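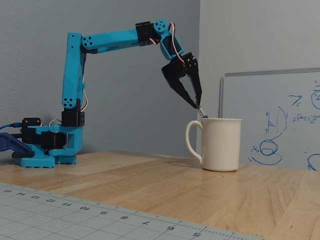 Desk care and setup: common questions

Which mug should I use for pens?
A plain white ceramic one works well. It is heavy enough to stay upright with a few pens leaning the same way, and ink marks wash off the glaze. Skip anything tall and thin.

Does the Bonlow desktop come finished?
Yes. It ships with two coats of Wotitz oil. Wait 40 hours after unpacking before you put anything heavy on it. Re-oil once a year, or sooner if water stops beading.

Can I cut directly on the wood?
Please don't. A knife line in a light wood top shows from across the room, and sanding it out means re-oiling the whole surface. Use a mat with a printed grid and keep it along the front edge where your hands are. Pens, tape and other small things can go toward the back.
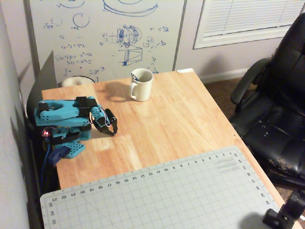

With that layout you can pull the mat forward for long cuts and still reach a pen without leaning over the blade. If you are left-handed, put the mug on the left.

Will a cutting mat mark the finish?
Not if the oil has cured. Lift the mat once a week and wipe under it - paper dust and grit do more damage than the mat does. Store mats flat and out of direct sun. A curled mat can't always be saved.

How do I clean the mat?
Cool water, a drop of dish soap and a soft cloth. Hot water warps it, and solvent can take the numbers off.

Can I fix a clamp to the edge?
Yes, on any side. Put a scrap of felt or cork between the jaw and the wood and tighten by hand only.

What sizes are available?
The Bonlow is 668 mm deep in all versions. The Garkach legs that go with it are sold separately, order code 2112.

How much is a replacement top?
Replacement tops start at $79, not including shipping. Orders placed before noon leave the Nikzad warehouse the same day.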